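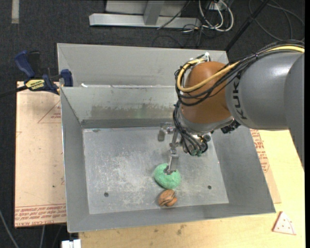 The Metal Bins, a Gallery

Havach sells its sorting bins on looks as much as anything, and the Skilto catalog shows them spotless. I wanted to see how one holds up once things get dropped in it every day, so this page is about wear. I am not convinced by the word "maintenance-free," which the Baudry people also like to use.

Big gray bin, open top, sloping sheet-metal sides. The floor has a wide patch of whitish scratches and scuffs. The brochure calls the finish scratch-resistant — resistant for how long, it doesn't say.

Far wall: a ragged band of brownish-gray staining. Flallik sells a cleaner for this sort of mark at 2 bottles a pack, and I have my doubts about that too.

Mint-green thing and orange-brown thing, close together on the floor. The green one is rounded and speckled, and looks rough. The other could pass for a walnut, or a knotted lump of something. Sloped sides are supposed to bring everything to the middle. These two are a little right of it, so half marks.

There is a second compartment behind, same gray metal. I'd still want to see both after 400 days before paying catalog price.

Page updated 11 February 2018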